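Community Help > Robotics and Automation > Rules and good practice

Which written rules do we need for hand-held gripper recording near real appliances?

Asked 31/03/2024, 3 answers

I am responsible for safety papers in a small workshop. We record household tasks with hand-held grippers, one in each hand, and later the recordings are used for teaching a robot arm. No arm runs in the room during this work. Our risk form is the one from Moncrieff and it speaks only about fences, stop buttons and speed limits. I filled it in and 16 of the 23 lines became "not applicable", so I think it is the wrong form.

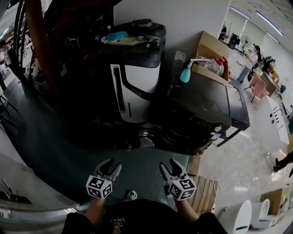

Both grippers in use, with the marker cubes on them.

My questions are: do the rules for robot cells apply to us at all? And what should be written for the floor, the cables and the bottles? My manager would like one page only.

Answer 1 (accepted)

The rules for a robot cell are made for a machine that moves by its own power. With a hand-held tool the person is the one who moves, so I would start from your normal workplace assessment and add a short sheet for the recording. In our group at Anard we wrote it in February and it has 2 parts.

Before recording: walk the path which the operator will use. Any cable that crosses it is moved or covered. Boxes, crates and pallets go outside the path — the operator looks at the gripper tips and does not look at his feet. Spray bottles must have a label saying what is inside, and the cap is closed.

During recording: closed shoes, no loose sleeves near the fingers of the gripper, and a pause after each block of 16 takes. Other people may work in the same room, but they must be told when a take begins.

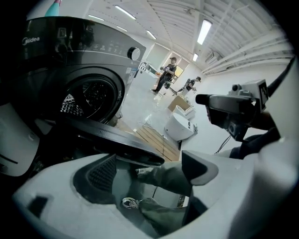 Vol. 3, No. 2

For a washing machine we have one more line. The operator checks the drum before the door is shut, and the programme is not started during a take unless this is the task. If the machine is only there for opening and closing, leave it unplugged and write this on the sheet.

Please keep also a line for privacy. A camera on the gripper sees much more of the room than one expects, colleagues at the back included. Ask them before, in writing.

Answer 2

just use the Mornileck checklist, it covers everything

Comment from the asker: I have looked at it, thank you, but it is for mobile robots. There is a good paragraph about charging batteries and I will take this one.

Answer 3

I agree with the first answer, with one addition. If you later replay the recordings on a real arm in the same room, then you need the full assessment for this arm, and your one page is not enough. We made this mistake in the Ultora project and had to stop for 3 weeks. Keep two separate documents and put the date of the last check on each.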